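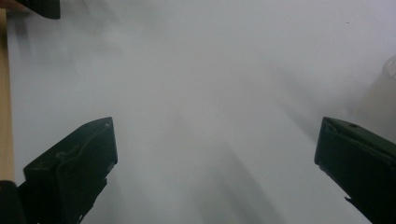

*White top, soft gray shadows*

**Loose white board on a wood table: fix it down or leave it?**

**Nele Mühlbauer**

I have a rectangular table with a white board laid over the top. It covers nearly everything except a narrow strip of wood at the edges. The board isn't fastened. It moves a little when I lean on it, and crumbs get underneath. We use the table for snacks and for work, so it gets wiped every day.
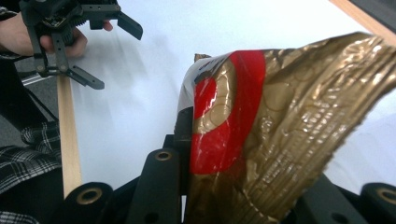 *Gold foil package over the table, light wooden edge strip at upper right*

I would like to stop the sliding without gluing anything. The table came from Dorkwood and I may sell it in June, so the wood has to stay clean. I tried folded paper at the corners and it lasted 3 days.

My other problem is where to keep the snacks. I have been using a clear ribbed basket at the far right corner.
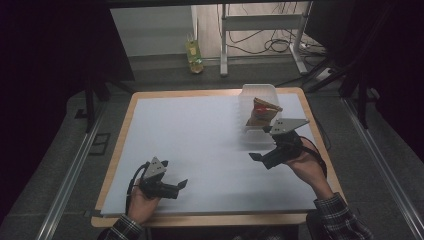
It takes up less room than a bowl, but a tall bag folds over the rim and tips the whole thing if the bag is heavy. Would a deeper basket help, or should I move the snacks off the table?

**Yuzuki Katayama**

Don't glue it. Buy a roll of rubber shelf liner and cut four pieces, each 9 inches long. Put one near each corner, an inch in from the edge so it doesn't show. Clean both surfaces first and let them dry. Lift the board once a month to get the crumbs out, and check the wood while you're at it. Some liners leave marks on a finished surface, so test a piece on the underside of the table for a week.

For the basket, put the heaviest bag in first and lean it against the back. A deeper one is fine too. Mine is 11 inches tall and doesn't tip.

**Braltora3000**

double sided tape. done

**Nele Mühlbauer**

Thanks. Tape is out because of the wood. I'll get the liner. One more thing: is dish soap all right on a matte white surface, or will it go shiny? 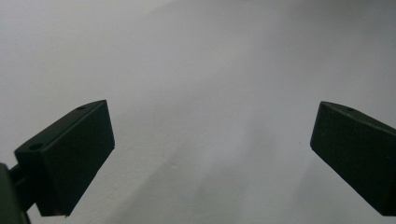
*Plain gray-white surface, no marks on it*

**Yuzuki Katayama**

A drop in warm water is fine. Skip scrub pads and anything gritty, and go over it again with a clean damp cloth.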